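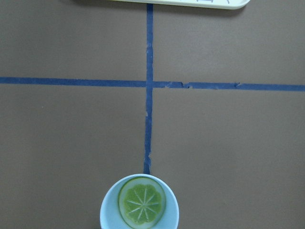

Polishchuk Robotics Pauses Its Tabletop Arm Program After a Gripper Fault, and Shares What We Found

DIVOTMONT, November. Hi, everybody. I run the small team behind the Lalusstead tabletop arm, and I asked if I could write this release myself, in my own words, since I was at the bench when the thing went wrong and I'm the one who keeps getting the emails. So it's a little longer than our usual announcements (sorry to our web person) and there's more about tape in it than you might expect.

The short version: we have paused all unattended running of the Lalusstead arm, ours and our pilot customers', while we send out a software fix and a replacement cable clip. One of our arms drove its gripper down into the work table when it should have stopped above it. No one was hurt. The table has a dent and the gripper needed two new fingertips. If you have one of our arms, please skip down to the part for owners and do what it says before you run yours again!

What happened

We'd been running a long set of pick-and-place trials at our Divotmont shop. It's everyday stuff, small household and kitchen things on a brown tabletop, marked off with a cross of blue painter's tape. The arm picks a thing up, moves it to another quarter of the table, lets go, goes back up, looks again with the little camera at its wrist, and picks the next move. We do this all day. I love it, and my family has asked me to stop talking about it at dinner.

On trial 369 the arm went up to look, came back down for its next pick, and kept coming down. It passed the height where it should have slowed, passed the height where it should have closed its fingers, and pushed into the tabletop. The motor current shot up and the arm is supposed to quit right then. It didn't. It pushed for 300 milliseconds longer than it's allowed to, then finally tripped and froze with its fingers bent out sideways. It made a noise like somebody stepping on a plastic crate. I hit the stop button, but the arm had already quit by the time my hand got there, and I want to be clear on that point, because a safety system that depends on how fast I am after lunch isn't one I'd want in your building.

What went wrong

Two things, and they had to happen together.

The first was a cable. The wire that carries the wrist position signal runs along the outside of the last joint and is held by a plastic clip. On this arm the clip had worked loose, and when the wrist turned far enough the cable tugged at its plug. For a moment the signal dropped out.

The second was our software, and that one is squarely on us. When the signal dropped, the controller was supposed to treat it as a fault and hold still. What it did was keep using the last good number it had. So the arm believed it was sitting high above the table the whole way down. The current limit should have caught it sooner, but we had set that limit loosely back in the spring so the arm would quit tripping on heavier items. We meant to set it back and we forgot. There's no fancier way to put it.

We went through the saved logs after that, 789 runs in all, looking for the same dropout. It shows up in a few of them, always very short, and in every one of those the arm happened to be moving sideways or up, so it never hit anything. We had been walking past this for weeks.

A word on the tape, as several people have asked whether the camera got confused by it.

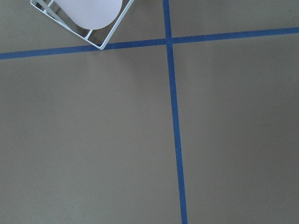

We don't think so. The tape is there for us, so the people resetting the table can tell one quarter from the next, and the arm doesn't steer by it. We replayed the camera footage from trial 369 through the same software on a spare computer, and it found the item it was after without any trouble. We also tried the replay with the brightness turned way down and then way up, and it still got it right. The camera knew where to go. The controller had the wrong idea of how far away it already was.

I mention this because our first guess was the camera, and we lost a whole afternoon to it. Torn tape, shadows on the tabletop, glare, we chased all of that. Then somebody wiggled the cable by hand and the position reading jumped on the screen, and we all felt pretty silly.

What we're changing

The controller now stops the arm as soon as the position signal goes missing, even for a moment, and it stays stopped until a person clears the fault at the panel. It will be annoying if you have a worn cable. That's fine with me.

The current limit is back to its original, tighter setting, and the software no longer lets anyone loosen it without a second person signing off. That includes me.

The plastic clip is being replaced by a screwed-down metal one made by Clillberg, who also make the bracket for our base. They turned our drawing around very quickly and we're grateful. The first batch is 50 clips, which covers every arm we have out in the world with a few left over.

If you own a Lalusstead arm

Please don't run it unattended for now. If you need to run it at all, stay within reach of the stop button, keep your hands off the table while it's moving, and use the slow speed setting.

With the power off, look at the clip on the last joint. If the cable slides when you pull it gently, leave the arm off and write to us. We'll move you to the front of the line for a new clip.

Install the new software as soon as you get the notice. It takes a few minutes and the arm will ask you to home it again afterward. Once you have both the software and the metal clip, go through the check sheet that comes in the bag with the clip, send us the signed copy, and we'll clear your arm for normal running.

There's no charge for any of this. If your arm has already bumped into something and you figured you'd done it yourself, please tell us anyway! We'd much rather read ten logs that turn out to be nothing.

Our own trials at Divotmont have started up again at slow speed, with someone at the bench the whole time. We'll post a follow-up when the pause is lifted, along with the full fault report for anybody who likes reading that kind of thing.

About Polishchuk Robotics

Polishchuk Robotics builds small tabletop arms for labs, classrooms and light packing work. Our shop is in Divotmont, and visitors are welcome if they call first.

Press and owner questions: use the contact form on our site and put "wrist cable" in the subject line so it lands with my team.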